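Verkstead Community Forum > Perception and Planning > Wrist camera
Thread: Segmentation mask collapses on clear plastic at close range

hnordin (Hjørdis Nordin)
Posted in March, 9:40 am
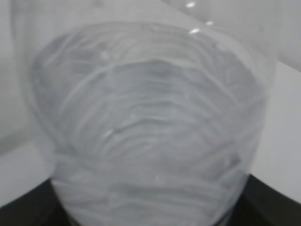
Wrist view, clear plastic item at close range, out of focus.

I am requesting advice on behalf of the Ostside integration group. Our picking stack runs a segmentation model on the wrist view, fits a grasp candidate to the mask, and hands the result to the planner. On opaque stock the arrangement is satisfactory. On clear film and thin-walled items the mask breaks into several pieces once the camera is close, and the planner then receives multiple small objects where there should be a single large one.

The attached view is typical of the difficulty. The pale folds inside the item produce stronger edges than its outer rim, and the model follows the folds. The three highlights near the top have each been returned as a separate instance with high confidence.

Our fine-tuning set contains 3,697 labelled wrist views, of which 86 show transparent items. I would be grateful to hear whether members consider this a data problem or whether the approach itself should be reconsidered.

fnazarenko (Fedir Nazarenko)
Reply 1

Thank you for the clear statement of the problem. In my view the proportion of transparent items in your set is sufficient to explain the behaviour. The model has had very little opportunity to learn that a bright glint belongs to the surface carrying it. I would recommend that labelling of transparent stock be increased substantially before any change is made to the planner.

I would also ask how the annotators were instructed to treat the rim. In your view there is a thin pale edge outside the folds, and it is very easy to draw the polygon along the folds and leave the rim out. If the labels are inconsistent on this point, additional data will not assist.

trakine_ops
Reply 2

I must respectfully disagree with the previous reply. The view is out of focus. No quantity of labelling will restore an outline that the optics have not resolved. Our practice is to take the mask at standoff, while the item is still sharp, and to carry it forward through the approach using the arm kinematics. The close view is used only as a check that something is still present.

fnazarenko
Reply 3

The kinematic approach is sound for rigid goods. I am less confident that it is suitable for film, which may shift under airflow or when a neighbouring item is removed. A mask carried forward in that case will be precise and wrong. Soft outlines can be learned, provided that the training views are as soft as the operating views. I would caution against discarding blurred views from the set, as many teams do at the cleaning stage.

hnordin
Reply 4

On the matter of annotation, I have reviewed the instructions and they are silent on the rim. I then examined a portion of the transparent labels. Some follow the outer contour and some follow the folds, according to the annotator. This will be corrected.

I can also confirm that blurred views were removed by our cleaning script. The threshold was inherited from an earlier project and had not been questioned.

kramer_line8
Reply 5

May I raise a tooling matter. If your viewer displays masks as filled overlays, the rim error is nearly impossible to notice on grey material against a grey background. We changed ours to a contour only, one pixel in width, and the disagreement between annotators became obvious at once. It is a small setting and worth the colour change as well.

On the planner side, we merge instances whose masks fall inside a common convex hull before grasp fitting. It is a crude measure and it fails in crowded bins, where it will join two neighbouring bags without hesitation. For single items it has served us adequately.

trakine_ops
Reply 6

I would not endorse the hull merge in production for the reason its author has given. As a diagnostic it is acceptable. Should the Ostside group proceed with relabelling, I would ask that the standoff mask be logged beside the close mask, so that the two methods may be compared on the same picks.

hnordin
Reply 7

That is a reasonable request and we will log both. The relabelling will proceed first, with the rim included and the blurred views restored. The hull merge will be enabled on the test cell only. I will also trial the contour display; kramer_line8, please advise whether the setting is stored per user or per workspace.

kramer_line8
Reply 8

Per workspace. You will require administrator rights to change it.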